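Stuck on the lighthouse fight in Brillside, should I restart?

Asked 26 March 2026

I've been playing Brillside on and off since winter and loving it, but the second lighthouse fight has me beat. I'm level 11 with the Plenholm shield and 4 potions, and I've only got one save. Should I start over, or is there a way to leave and level up?

3 answers

Please don't start over! I was in the same spot and nearly did. Go back down the stairs before you talk to the keeper — the door stays open until then — and take the ferry to Grurkavholm. The marsh there is good for about 300 coins a trip, and you can buy better armor with that. 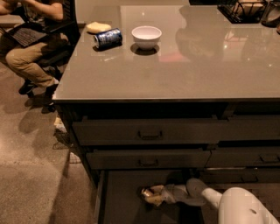 The shield is what's holding you back, in my opinion. It's lovely against arrows, but this boss hits low and sweeps, so you want something light and a quick dodge. Picture a little white bowl as the lamp in the middle and a blue can tipped over on its side as the fallen pillar. Keep the can between you and the boss, wait for the sweep, then run around the bowl and get your hits in. Take your time with it, and let us know how you do!

Just grind.

Agree with the first answer, except I kept the shield and was fine. Turn off auto-target in the options too — it kept grabbing the gulls on me.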